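Visit report: handling-cell practice at the Skoryk site, Brolport

The visit took place in May at the invitation of Zustau, which operates the Skoryk test hall on the north side of Brolport. The purpose was to compare our draft working rules for retail handling cells with rules already in daily use. Our host was Eldana Negussie, who looks after safety procedures for the hall. We arrived at 9 and spent the first part of the morning on paperwork.

The hall works to a site document called the Clovix procedure, now in its third issue. It covers access, speed limits, tool changes and the presentation of goods. Most of it follows from the site's own risk assessment, which is repeated whenever a gripper or a fixture is changed. A change of goods alone needs only a signed entry in the cell log.

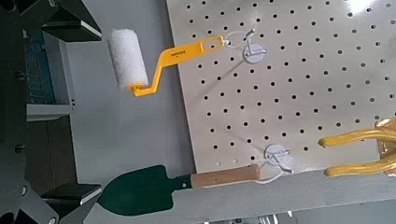

The section on presentation of goods was the most useful to us. It requires each article to have a defined hanging point, and the hanging point must be entered in the item sheet together with the permitted approach direction. Rigid and flexible attachments are treated as separate classes. A paint roller held by a slot in its yellow handle falls in the first class; a garden trowel hung by a string loop falls in the second, where the article may swing or turn when touched. For the second class the final approach speed is limited to 40 mm/s, and the fingers must be fully open before they enter the zone in front of the board. Pointed or edged articles carry an extra line on the sheet stating which end may be gripped.

Reflections are dealt with in a short annex. Glossy boards are accepted, but the lighting check has to be done with the board at its working angle. We had no such check in our draft and will add one.

Failed picks are recorded in the same log as successful ones. The procedure allows 3 attempts on one article, after which the cell stops and waits for an operator. The log stood at 2,369 entries when we were shown it. Negussie's view is that the attempt limit should be set per item class, and a proposal to that effect is under review.

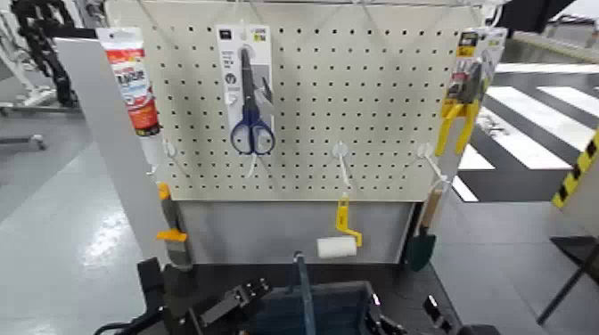 Access rules are conventional. Entry to the cell requires a stop at the panel and a personal lock, and the restart control is placed so that the whole working area can be seen from it. Restocking the display counts as entry, however brief. We asked whether this slowed the work, and were told that restocking is grouped at the end of each run for that reason.

Two points remain open. The procedure does not say how worn packaging is to be judged, and the item sheets give no mass tolerance. Zustau will send its next issue when both have been settled. Our own draft will be held until then, apart from the lighting check and the rule on hanging points, which can go in now.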